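Plekgate opens Trandgate to early players this July, with refunds for anyone who changes their mind

PLEKSTEAD – Independent studio Plekgate is delighted to announce that Trandgate, its slow-paced online game of canal towns, market stalls and neighbourly rivalries, will open to early access players in July on Windows and Mac, with console versions to follow once the team is happy with them.

The opening comes after a long closed test in which 2617 players spent their evenings trading, bargaining and (quite often) sinking one another's barges. Between them they sent in 3851 bug reports, and the studio would like to thank every one of those people for their patience and their very thorough notes about the ferry timetable.

"We've read all of them, including the rude ones," said Guangming Long, studio head at Plekgate. "Players have been let down by unfinished games before and they've every right to be wary. So we've put our list of known faults on the launcher's front page, where you'll see it before you spend a cent, and we'll keep it there for as long as the game is in early access."

Early access buyers will be able to ask for their money back through their Plekgate account at any time in the first 26 days, no matter how many hours they've played. Saved towns are now backed up in 3 separate places, following a fault during testing that wiped some players' harbours overnight.

Lead designer Riku Hirano said the team had also set aside time each month for repairs alone, with no new features allowed in.

"It's a bit like looking after an old house, and I say that as someone who lives in one," Hirano said. "You can keep adding rooms if you like, but sooner or later you have to get up and fix the roof. We'd love people to come in, have a wander and tell us where it leaks."

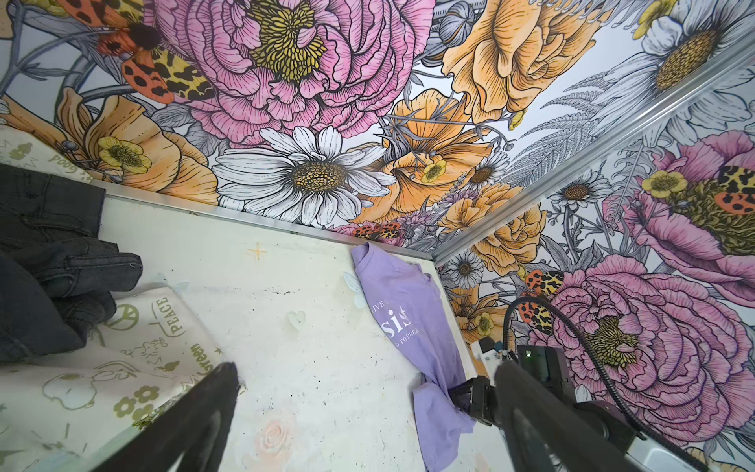 Large flowers in pink, orange, yellow and white, outlined in black, on a patterned wallpaper.

The music for Trandgate was recorded by the Leitão ensemble, and the full soundtrack will be included with every early access copy at no extra charge.

Review copies and interviews with the team can be arranged through the Plekgate press desk in Plekstead, which is open from 9 am.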